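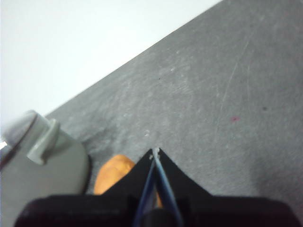 The Ridgeway table, with a green item and an orange one on it.

Shares: 10 | Comments: 2

Wanted: people who are hard to impress

Dunent is opening its robot workroom at Ridgeway to visitors on 2021-09-17, and we need people to watch the demonstration and tell us what they think. The flyer says the arm can handle "everyday items." Maybe so — I have sat through enough demos to want more eyes on it than the sales team's.

You will stay two hours, pick which items go on the table, and fill in a form. No technical background needed. If you work for Dunent or Vuleo, please don't apply. Pay is $100, whatever you write on the form.

Ask for a second try if the first looks too smooth. You may also ask who is steering.

To sign up, write to Roxana Sotelo, Room 208, Ridgeway.

Last updated: 3 days ago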